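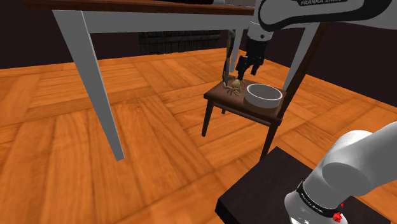
Year 8 meets the river

Mr Kofler's geography group have been up to their knees in the Gornanton Brook this half term (with wellies on, and parents' permission slips safely in the office), and what a time they've had! The class has been finding out how the brook has changed since the old mill was built beside it in 1898, and whether the bend behind the playing field is really moving, as Hubert Kälin's grandad has always said it is.

They started indoors with the old maps. Mrs Fakhoury in the library had dug out a lovely big one that shows the mill, the ford and a row of cottages that aren't there any more, and pupils laid tracing paper over it to compare it with a modern map at the same scale. It took a good deal of rubbing out. Pirmin Lehner and Ksawery Zieliński were the first pair to get the two church towers to line up, and once they had, the bend jumped straight off the page. It has crept a long way towards our fence!

Then came the fieldwork. On a bright, very cold Tuesday in February the group walked down after registration and split into teams. One team timed oranges floating between two poles to find the speed of the water, another measured the depth with metre rules, and the rest sketched the banks and collected pebbles from the inside and outside of the bend. The oranges were a huge hit. One got away and was last seen heading for Floseder at a fair old pace, so if you live down that way and find it, please do let us know.

Back in class, the pebbles caused the most argument. Pupils had to decide how rounded each one was by matching it against a chart, and it's surprising how strongly people can feel about a pebble. Rupert Rainer's team ended up sorting theirs three times before they were happy, and their graph is now on the wall outside Room 2, along with the tracings and some really super field sketches. Do stop and have a look if you're in for parents' evening.

The group have also written to the Skosora Valley Trust, who look after the footpath, to tell them what they found and to ask if there are any plans for the bank where it is wearing away. Every pupil wrote a draft, and the final letter was put together from the best lines of each. We're hoping for a reply before Easter and will print it if we get one.

Mr Kofler says he was delighted with how carefully everyone worked, "even when they couldn't feel their fingers". He would love to borrow any old photographs of the brook, the mill or the ford that families might have at home. They'll be scanned and handed straight back. Please send them in an envelope marked with your child's name and form, or leave them at the office.

Next up for Year 8 is the weather station, and there is already a queue to be in charge of the rain gauge.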